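Griffiths duvet set, teal with letter print, double
Reviewed July 24, 2025

I bought this for the spare room, which also gets used as the place where the washing is sorted and folded. The old cover was plain cream and showed everything, so I wanted a darker colour that would cope with people sitting on it and laundry being dumped on it. The set is a duvet cover and two pillowcases. Mine came from Musness, the shop on the ring road, and not from the Griffiths website, where the delivery time was longer.

The colour is a fair match for the picture on the packet. It is teal leaning towards blue, and close up it has a slight fleck to it, so it doesn't look like a flat block of colour. The print is pale yellow letters and smaller marks scattered over the cloth. They face different ways, so it doesn't matter much which way up you put the cover on. I had expected the yellow to be brighter. It is soft enough that I can live with it, but anyone wanting a strong contrast should look at it in the shop first.

The label gives a thread count of 200. It feels like a middling cotton, smoother than the Darari set I have on my own bed and a bit thinner. It has been through the wash eight times now, at 40 degrees, and the letters have not cracked or peeled. The teal let out some dye the first time. I had washed it on its own as the label says, and I would advise the same.

Creasing is the main fault. If you take it straight out of the machine and hang it up you get soft wrinkles, which don't bother me. Leave it in the drum for an hour and the folds set hard and need an iron. It also rucks up on the bed more than the Darari does. Put anything down on it and push, and the cloth gathers into ridges that have to be pulled flat again from the far side. 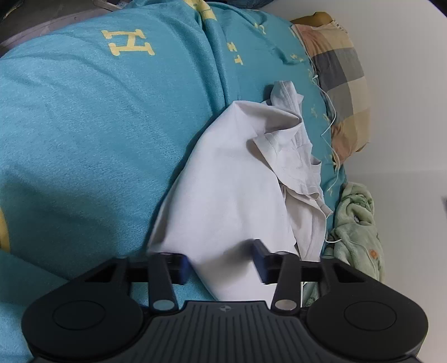
For folding on, it does well. White things are easy to see against it, including the edges and seams, and that helps when you are trying to find which way round a piece goes. I used to lose white socks on the cream cover all the time. Lint does show, mainly from towels, and needs a quick brush with the hand afterwards.

The cover closes with 13 poppers along the bottom. They are plastic and quite stiff, and one has already come away from its stitching. I sewed it back on in a few minutes. The pillowcases have a plain envelope flap, deep enough to hold the pillow in. Sizing is accurate. Our duvet is a Parkell and fills the corners properly, with no spare cloth hanging empty at the sides.

My husband thinks the letters make it look like a child's set. Our nephew Baoshan Song slept under it for a week in July and said it was comfortable and not too warm.

I would buy it again for a spare room. For a main bed I would pay more and get something heavier. Four stars, with one off for the creasing and the poppers.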